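List: stairs-and-floors
Subject: Re: Refinishing maple after water -- how long to wait?
Date: 07/11/2025

> We had a supply line let go behind the upstairs bathroom and the water
> came down through the kitchen ceiling onto the maple. The boards by the
> back door cupped and a few of them have gone gray at the seams. The
> insurance company wants to send a crew to sand and coat the whole floor
> next week. The crew says it is dry enough. It has been 14 days. I don't
> own a meter. Do I let them sand, or do I hold them off? Also, the old
> finish is something oil based and they want to use a water-based one.
> Is that a problem? House was built by Callham, if that helps anyone.

I would hold them off. Two weeks is too soon for cupped maple in almost any house, and it is certainly too soon in summer with the windows open. The top of the board dries first. The bottom is sitting on a subfloor that also got wet, and it takes a lot longer. If they sand it flat now, the edges come off while the bottoms are still swollen, and when the bottoms finally dry the boards crown. Then you have a hump down the middle of each board and less wood to fix it with.

I did exactly this in my own hallway. The floor looked very good for the first heating season. By the second spring you could feel every board through your socks. I sanded it again and I am now close enough to the tongues that I won't be doing it a third time.

About the meter. You can rent one, or buy a cheap pin type for less than the rental on two weekends. I have the Stidis one with the long pins and it has been fine. What matters is comparing. Take readings in the damaged area, then take readings in a room that never got wet, same species if you can, and write them down with the location. When the two sets are within a couple of points of each other and have stayed that way for two weeks, you can talk about sanding. Check the subfloor too. If you can get at it from the basement, push the pins in from underneath, near where the water came down. If there is plywood down there it will hold water longer than you think.

Ask the crew what readings they got and where. If they say it is dry enough and can't give you a number, that's your answer. If they do have numbers, ask for them in writing before they start. The insurance adjuster will usually go along with a delay if you put the reason in an email, and it helps to ask that the claim stay open until the final coat is down. Mine was kept open for 100 days without any argument. I was paid $2,578 on the first estimate and then another $1,555 when it became clear that part of the subfloor had to come out. If I had signed off after the first check I would have paid for the second part myself.

In the meantime, run a dehumidifier and keep the air moving, but don't put a heater on it. Fast drying is what splits maple at the ends. Take up the mat at the back door. If you have a dishwasher or a stove sitting on the wet area, get it pulled out, or at least take off the toe kick so air can get under there. A lot of cupping goes down without any help once the moisture evens out. Mine lost more than half of it before I touched it.

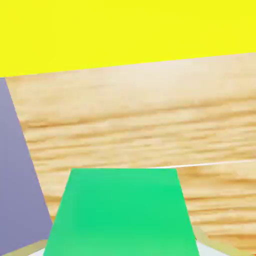
On the gray seams, gray by itself usually sands out. Black is another matter. If it is black around the nail heads or along the tongues, that is iron staining or mold, and sanding only chases it down into the board. Oxalic acid will lift the iron stain but it needs a thorough rinse, and now you have put water on the floor again, so you wait again. For three or four boards I would cut them out and weave in new ones. Maple is easy to match for grade and hard to match for color. The new boards will be pale next to the old ones for a year or two and then they come around. Don't let anyone talk you into staining maple to hide the difference. It blotches.

Water based over old oil is not a problem if they are taking everything down to bare wood. It is only a problem if they screen and recoat, and even then it will usually stick if the old coat is fully cured and there is no wax on it. Test for wax with a rag and mineral spirits in a corner -- if the rag comes up yellow or greasy, there is wax. The thing you will notice is color. Oil goes amber and keeps going. Water based stays close to what the bare wood looks like. If the kitchen runs into a room that isn't being done, there will be a line at the doorway, and you should decide before they start whether you can live with it.

I used Diven satin, three coats, and would again. The Jireš hardwax oil was recommended on this list a while ago and I tried it on a closet floor. It is easy to patch and looks nice, but I wouldn't put it in a kitchen with a back door unless you like maintenance.

I can't help much on the Callham part. The one Callham house I worked in had strip maple over diagonal boards with red rosin paper between. If yours is the same, that's good news, as the gaps between the boards let it dry from below. Someone else here may know whether they kept doing it that way in the later houses.

Post your readings when you have them, and say what the basement humidity is. Those two together will tell you more than the calendar does.

--
To change your delivery settings or leave the list, write to the list owner.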